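Spent part of the afternoon on my least favorite question again: can a machine do the chores yet? Family keeps asking me because I'm the one in the house who reads about this stuff. Thread, I guess. Grab a coffee.

My short answer is "some of them, slowly, if you're patient." My longer answer is shelves. I think shelves are the real test, way more than folding towels or carrying a tray across a room.

Because look at what people put on a shelf! Books, plushies, a toy car, half a drink, the bag you meant to hang up last week. And then the desk underneath, where everything else lands.

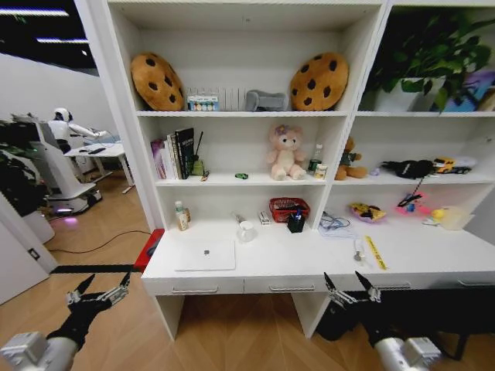

When I worked the stockroom at Brindosness we had 2,961 items in the system, and every single one had a bin and a label. A machine could have handled a lot of that job even back then. Home is a whole other story. Where does a rubber duck go? Depends who you ask in my house.

My friend Saadet Tokgöz runs the floor at a housewares shop called Isel, and she says the boxes were never her problem. It's the stuff customers pick up and put back wrong. One candle in with the mugs, a scarf on top of the kettles. You have to notice it's wrong before you can fix it.

So there are really 2 jobs in "tidy up." Job one, pick the thing up without crushing it or knocking over its neighbor. Job two, know where it belongs. I'd say job one is coming along nicely. Job two, hmm.

And job one is still hard! Plush toys squish. Clear bottles are a pain for cameras because you're looking at whatever is behind them. Pens in a holder with a basket right at the back of it — try reaching in there with two stiff fingers and no wrist to speak of. I'd probably knock it over myself.

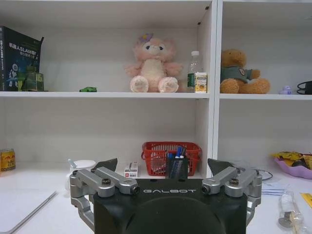

Cables are my personal pick for the last chore standing. They have no shape. You pull one end and something falls off the other side of the desk. I've been doing this for years with two good hands and I still end up under the table swearing.

Somebody asked me what I'd pay. My vacuum was 534 dollars and it can't do stairs, so my bar is not high, lol. If a thing could clear one desk while I'm at work and leave the papers alone, I'd start saving tonight.

It can be slow, too. People always gripe about slow. If it takes around an hour and I'm not home, who cares? My dishwasher takes forever and I love it like family.

What I won't put up with is having to tidy up before the tidying machine can run. I already do that for the vacuum — chairs up, socks off the floor, cords out of the way — and some days it'd be quicker to just sweep.

Small light things next. A snack packet is nothing to you or me, but grab it too hard and you've got crumbs, grab it too soft and it slides out.
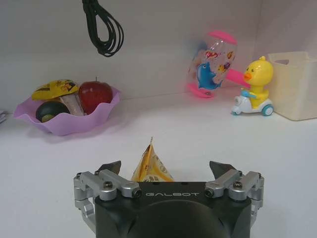
Snack packet between the fingers, duck on its scooter off to the right.

Saadet's rule for new hires at Isel is face the labels out and leave a hand's width to reach in. I want that rule for my own cupboards, never mind the machines.

Anyway, my guess for shops is restocking first and put-backs a good while after. For homes I'd take a decent toy picker-upper and call it a win. Tell me which chore you'd hand over first, I'm collecting answers till April. Mine's the desk.

Contact | © 2019 Tomance | Back to top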